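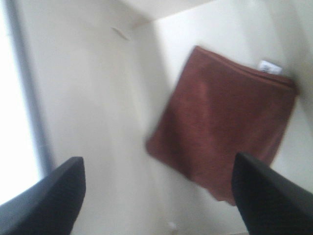 **Service Achats et Logistique – Trinura**

26/02/2019

## Linge de service : changement de fournisseur au printemps

Le contrat de location du linge de service, qui couvre les cuisines, les vestiaires et les salles de repos, passe de Zekico à Hirkomix. La décision fait suite à la consultation ouverte en octobre, à laquelle 5 entreprises ont répondu.

Le nouveau marché porte sur 2 798 pièces, tous articles confondus : serviettes, torchons, draps d'examen pour l'infirmerie et tenues de cuisine. Les quantités attribuées à chaque site restent les mêmes, sauf à l'annexe Sầm, qui recevra 200 serviettes supplémentaires à la suite de l'ouverture des nouvelles douches.

Les tournées auront lieu deux fois par semaine, le matin. Le linge sale devra être déposé la veille au soir dans les sacs fournis par Hirkomix, fermés et munis de l'étiquette du service. Chaque sac peut contenir jusqu'à 70 pièces. Les sacs sans étiquette seront laissés sur place par le chauffeur et repris à la tournée suivante.

Les articles marqués Zekico sont à rendre avant la fin du contrat actuel, y compris ceux qui sont usés ou tachés. Les pièces manquantes seront facturées au service concerné. Il est donc demandé aux responsables de site de vérifier les placards, les réserves et les véhicules, où des serviettes restent souvent après les déplacements.

Le lavage se fera à 60 degrés pour le linge de toilette. Les tenues de cuisine suivront un circuit séparé et reviendront sur cintre. Les demandes de changement de taille passent toujours par le formulaire habituel, à remettre au magasin central.

Le calendrier des tournées par site sera affiché près des quais de livraison. Pour toute question sur les quantités, s'adresser au bureau des achats, poste interne du magasin.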